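2018-01-13, Plerine cell, bench 2

Spent the morning on the handling rules for the tray work. Magdy Ragab wants one page that the Nastgate people can follow without calling us, so I am writing down what we do now and what we should stop doing.

Run count stands at 282 on the red tray. Of those, 17 were thrown out at review. Most of the rejects were our fault: operator started the next run before the log line for the last one was closed, so the notes don't match the objects. Two were pad lighting left at the wrong setting.

Changed the approach rule after talking to Farzad Bagheri. Old wording was "come in slowly." New wording: both fingers open, stop above the object, check the wrist view, then close. If one finger already covers a side of the object in that view, back off and re-center before closing. The rock piece is the one that gets us, with the peak on one side and the narrow end toward the gripper. The dimpled green ball and the turtle have given no trouble so far.

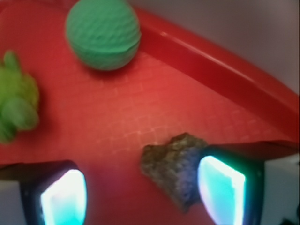 Rules for the tray, draft 2

1. Hands out of the cell before the arm is enabled. No reaching in to nudge a toy, even at reduced speed.
2. Leave clear floor between objects. Nothing goes against the rim unless the run sheet calls for it.
3. Pad lights set before the first run and left alone. If the pads wash out in the wrist view, stop and write it down.
4. Wipe pads every 42 runs. Initial the sheet.
5. A failed grasp stays in the log. Don't delete it and rerun under the same number.
6. Stop button tested at the start of each shift by whoever is running.

Magdy thinks rule 4 is too often. Leaving it for now.

Open: grip force limit for the Tak fingers. Run 253 was done at the old limit and should be marked. Clurutham copy of the sheet still has the October wording, needs replacing.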